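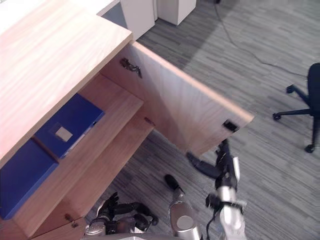 Doors are the thing. Everyone who builds a robot in a shared shop wants to show you it picking something up, a cup, a block, a sponge, and I get it, picking up looks good to visitors. But most of the stuff in a real room is behind a door. Our two-armed build at the Stinholm workshop has been on door duty since September and I think it has taught us more than all the cup work before it. Take the light wood cabinet. Door swings out wide to the right over the carpet, blue box files inside on shelves that step out as they go down, one little black latch on the inner face of the door. Any kid can work it. Now try it with long black fingers and a pile of cable hanging off the wrist.

My gripe is with the way home builders practice. You buy or make a nice arm, bolt it to a bench, put the object dead center under a good light and run it till it works. Then you post the clip. I did this too, for years. Bench stuff is fine for checking your wiring. It tells you almost nothing about a room with a carpet and an office chair parked where it likes.

A door moves when you touch it. It also moves your problem. Open it and now there's a big flat panel sticking out exactly where your elbow wanted to go. The shelf that was easy to reach is now past an edge. Shadows change too, so whatever your vision code was happy with a minute ago, it gets grumpy. None of that shows up with a cup.

We kept a log, sort of. 1,540 tries at doors and drawers so far, all kinds. The first 28 were so bad we stopped writing down why. Most of the later trouble wasn't clever software trouble either. Cables. Cable too short, cable too long, cable in the joint. Somebody on the Wandum list told us to route everything inside the arm and sure, if you have a machine shop and a spare month. We have zip ties.

The other side of this, and I'll be fair. A guy on the Pretau forum says doors are a distraction, that hobby people should fit a hook or a pull cord and move on with there lives. For one cabinet in one house he's right. A hook costs nothing. I'd still say you end up with a house full of hooks and a robot that can't visit next door.

And please, ordinary furniture. I've seen test cabinets with giant handles, magnets, colored tape on every corner. Becerra even sells a practice door kit now, 47 pieces. Looks fun. Get a cabinet somebody used, put files in it, leave the hinges alone. If it sags a bit, good.

Last thing, two hands. People ask why we bothered with 2 arms when one was already a pain. Try keeping a door still and getting a box file off a low shelf with one hand, your other one in your pocket. Do it kneeling. You'll want teh second arm by the second file.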